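Barredo Records to Release New Instrumental Album by Producer Komley

2023-11-09

Barredo Records announced today that it will release "Prukitz," the second instrumental album by producer Komley, in February. The record gathers beats made for other artists over the past four years, along with four pieces that have not been heard before.
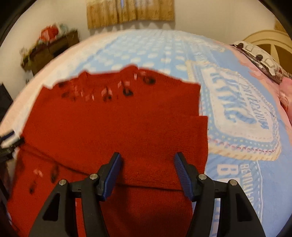
The album was mixed by Anayeli Tlapale at Lutetti Studios. It will be offered as a digital download and on double vinyl, with the first 200 vinyl copies numbered and signed by the producer.

"Listeners have asked for these tracks without the vocals for a long time," said Meriem Ait Brahim, label manager at Barredo Records. "Komley went back to the original sessions and rebuilt each one – in several cases from the first drum take."
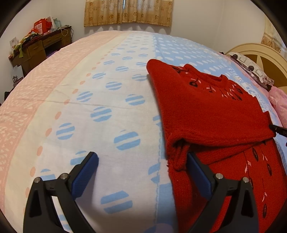

The lead single, "Side Door," is available now on all major streaming services. Advance orders for the vinyl edition are open through the label's online store, and a full track list will be published before the release.

Press copies and interviews may be requested from the Barredo Records media office.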